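Projects > Textile reuse > Progress reports

Usuga linen reuse trial: second progress report to Druvano

Tuesday, November 1, 2022
Prepared by Adaeze Olatunji, with laboratory sections by Athina Gkikas

1. Period and scope

This report covers work since the August report. The trial tests whether white cotton and polyester-cotton linen withdrawn from care homes can be graded, repaired and returned to use at an acceptable standard, and at what cost in water, energy and labour. Laundering and repair take place at the Trurneck site. Grading and laboratory work take place at Tistatbridge.

The agreed plan has 4 work packages: intake and marking (WP1), laundering (WP2), grading and repair (WP3), and service use (WP4). WP1 is closed. WP2 and WP3 are in progress. WP4 has not started and is discussed in section 6.

2. Intake and marking (WP1)

The trial set consists of 500 items: flat sheets, pillowcases, draw sheets and laundry bags. Each item was given a heat-sealed code on the hem before its first wash at Trurneck. At the end of this period 490 items could be traced through every stage. The remainder were either sent back to a care home with ordinary stock or lost their code in the ironer. Items with a lost code are kept in the store and are excluded from all results.

The code loss was traced to one batch of patches sealed at too low a temperature. The press has been reset and the check on seal temperature is now recorded at the start of each shift. No further losses have been recorded from patches sealed after that change.

The item register has moved from the spreadsheet used in the first period to a small database held at Tistatbridge. Fields are unchanged except that "fabric" has been split into fibre and weave. Marisol Apaza maintains the register and issues an extract to Druvano on request.

3. Laundering (WP2)

All items are washed on the standard thermal disinfection programme. The target is 50 cycles per item. Sheets and pillowcases are on schedule. Draw sheets are behind, as they share a machine with commercial work at Trurneck and were given a lower priority during the summer.

Water is metered at the machine inlet and electricity at the distribution board. The steam supply is shared with two ironers and cannot yet be separated. Steam figures are therefore withheld from this report. Anderson Toledo has specified a clamp-on meter for the branch line, and the order was placed within the equipment budget. Until it is fitted, energy per kilogram will be given for electricity alone, and should not be compared with published laundry figures that include steam.

Detergent dosing drifted high on one machine early in the period. The affected loads are flagged in the register. Whiteness readings for those loads are slightly raised, consistent with a higher deposit of optical brightener, and they have been left out of the whiteness trend.

4. Grading and repair (WP3)

Items are conditioned before grading and examined on a dark ground, which gives better contrast for thin places, pulled threads and open seams in white goods. Black fabric was adopted for the grading tables after a comparison with the grey laminate tops used previously. Agreement between graders improved most for small holes near the hem and least for general thinning.

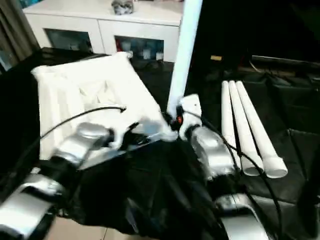

Figure 1. White fabric item on a table draped in black fabric.

Grade A items return directly to stock. Grade B items go to repair. Grade C items are cut down, usually to draw sheets or pillowcases. Grade D items are released for wiping cloth. The boundary between B and C remains the main source of disagreement. The written guidance permitted repair of "minor" edge damage without stating a length, and the two sites had adopted different limits. A single limit is now in force, and items graded under the old wording are being re-examined in order of intake.

Repair time is recorded per operation. Hem repairs are quick and consistent. Patch repairs vary widely with the position of the damage, and patches near the centre of a sheet were rejected by care home staff at the consultation meeting on grounds of comfort. Centre patches have been stopped. Sheets with central damage are now graded C and cut down, which will reduce the number of full-size sheets returned to stock.

Laundry bags have proved the simplest class. Failures are almost all in the drawcord channel, and the channel can be resewn on the existing machines with no change of thread or needle. One length of drawcord supplied in the summer shrank in the wash and has been returned to the supplier for credit.

5. Laboratory results

Tensile strength is measured on strips taken from sacrificial items at fixed intervals in the wash sequence. Polyester-cotton sheeting has retained its strength better than all-cotton sheeting, as expected. In both fabrics the loss is greater across the weft than along the warp. The pattern is similar in items that were old at intake and items that were nearly new, although the older group started from a lower value and some of its strips fell close to the rejection limit.

Whiteness is read at five positions on each item.

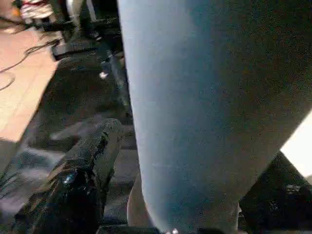 The instrument was out of use for part of September awaiting a replacement lamp, and readings missed in that time were not taken retrospectively. The gap falls within the middle of the wash sequence for most items, so the start and end values stand. The calibration tile was checked before and after the lamp was replaced, and no correction has been applied.

Bacterial counts on finished goods were within the limit in every sample tested. Samples are drawn after ironing and again after storage. The storage samples have so far been taken from the upper shelves only. Lower shelves, which are nearer the loading door, will be added to the sampling plan from the next period.

6. Service use (WP4)

WP4 will place regraded linen in two care homes alongside new stock. The start has been moved back by one quarter. Both homes have agreed in principle, but the service agreement prepared by Yesenia Villca is still with the legal adviser to one of them. The open point is liability for items that fail in use. Our proposal is that failed items be credited at the current replacement price and returned to Tistatbridge for examination.

Staff at both homes asked that regraded items should not be visibly different from new ones. The hem code will therefore be placed on the underside, and a change to the sewing instruction has been issued.

7. Budget

Spending is within the approved total. Laundering is underspent owing to the delay with draw sheets. Laboratory consumables are overspent, mainly on sample bags and culture media, and the overspend is covered by a transfer from travel. No transfer between work packages is requested at this point. If the WP4 start slips beyond one quarter, a no-cost extension will be needed and a separate request will be made.

8. Risks

Draw sheet washing may not reach target by the planned date. A night slot at Trurneck has been offered and would recover the schedule if confirmed this month.

Delivery of the steam meter depends on the supplier. A temporary estimate from boiler fuel is possible but would carry a wide margin, and we would prefer not to publish it.

The revised grading limit may move items from B to C in larger numbers than the repair budget assumed. The effect will be known when re-examination is complete.

9. Next period

Finish re-examination of grade B and C items. Fit the steam meter and begin separate readings. Bring draw sheets up to the target number of cycles. Conclude the service agreement and deliver first stock to the care homes. The full register extract and laboratory tables will be supplied with the third report.

Contact: Usuga project office, Tistatbridge | © Usuga linen reuse trial | Back to top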